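Sorting out a household's worth of pill bottles without losing my mind

Posted by saltbush_jen in Home & Organising

Hi all, hoping someone here has been through this. My mum moved in with us in October and she came with what I can only call a collection. Tablets in the bathroom, tablets in her handbag, tablets in a biscuit tin with a label maker in it (no labels on anything, mind you). Some are prescriptions she takes every day, some are vitamins, and a fair few are things she was given years ago and kept in case.

We've got one drawer in the kitchen going spare and I cleared it out for her, but the bottles are all different sizes, so they roll about, the little ones fall over behind the big ones, and every time I shut the drawer it sounds like maracas. Mum can't read the labels from above either, only the caps, and the caps are all white! She's 79, perfectly sharp, but her hands are stiff and her eyes aren't great, and last week I found her lining them all up on the bench at 7 in the morning trying to work out which was the fish oil.

I've looked at those Keltotton stacking trays but they seem to be made for spice jars. My budget isn't huge and I'd like something she can manage on her own when I'm at work. Also, how on earth do you get rid of the old ones? I've got a shopping bag full and I'm scared to put it in the bin in case the dog gets in.

Any ideas welcome, even the obvious ones. I'm tired and I've probably missed the obvious ones.

Emiko Higuchi

Oh, I feel for you, I did the same job for my dad and then again for my mother-in-law, and the drawer was my first mistake both times! A drawer means looking down on lids. You want to be looking at the sides of things, so get them out of there and onto a shelf or into a shallow box at eye level (hers, not yours, I made that error as well and put everything where Dad needed a step stool).

Before you buy a single tray, have a proper sort. Clear the table, wipe it, put a lamp on, and stand every bottle up where you can both see it. I do mean stand them up with space between, no piles. Put the tall skinny ones and the wide ones in one row and you'll see straight away what size of box you need. Then go along with Mum and make three groups: takes it now, not sure, finished with. Don't decide anything in the "not sure" group yourselves. Write the names down and ring the pharmacist, they're lovely about it and would much rather you asked.

My other big tip is to leave everything in the bottle it came in. I got carried away at Dad's and tipped his vitamins into matching jars because they looked so nice, and then of course I had two jars of yellow things and no idea which was which. All of it had to go back to the chemist. The label is the useful bit, ugly or not.

For the labels she can't read, I used a fat black marker on white tape, one big word on each. We did MORNING and NIGHT on the front, and the tape went underneath the chemist's label so that stayed readable. A big M on the lid works too if you really must keep the drawer.

A row on a table looks something like the one below, and with amber plastic you can see at a glance which are nearly down to the bottom, so it's a good moment to write your list of repeats. 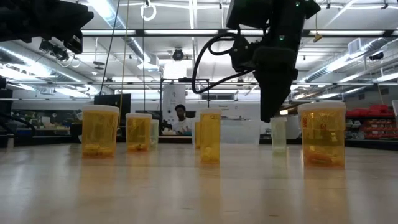 Mixed sizes standing in a row, most of them with white caps.

For the box itself I ended up with a Gollovora shallow bin, the long one with a lip at the front. It holds Dad's daily bottles in one line with nothing hiding behind anything, and he can lift the whole lot across to the table. The Sperling one was prettier but too deep and the small bottles vanished.

As for your shopping bag, take it to the pharmacy. Ours takes back old medicines over the counter and I've never been charged. Give them a ring first if it's a big bag. Please don't flush any of it, and until you go, put the bag up high with the door shut. Dogs can get through a childproof cap in no time, ask me how I know (he was fine, the vet bill was not).

plestmont_pete

Just get a weekly pill organiser. Problem solved.

windyridge

Pete's not wrong but it isn't the whole answer, you still need somewhere for the bottles to live, and some tablets are meant to stay in their original pack so check before you fill one of those up. Ask the chemist about having her regular ones packed for her, too. Mine does a week at a time in a blister pack with the days printed on it, and my husband hasn't had to open a bottle in ages. There's a small fee. With stiff hands I'd look into that first. You can also ask for easy-open caps, but only if there are no little kids visiting.

One thing on where to put the box: keep it out of the bathroom, and not over the kettle or beside the stove. Steam and heat aren't good for tablets. We use the hall cupboard, second shelf, and there's a list taped inside the door with the name, the dose and what it's for. I date it in pencil whenever the doctor changes something. When the ambulance came for my husband last winter I pulled the list off the door and handed it over, and that was one less thing to think about.

And for the drawer you've already cleared, a bit of that rubbery non-slip mat stops the rolling. Costs next to nothing. I'd use it for the bandages and the thermometer and whatnot.

saltbush_jen

Thank you, this is brilliant. We did the table thing after tea tonight and Mum quite enjoyed being in charge of it. The fish oil has FISH on it in letters you could read from the street. Pharmacy says to bring the bag in before noon, and I'm asking about the blister packs while I'm there. Emiko, is the Gollovora bin the one with handles at the ends or the one without?

Emiko Higuchi

With handles! The one without is a bit shorter and I found it tippy.

Contact us | Community guidelines | Privacy | © Plestmont Household Help | Back to top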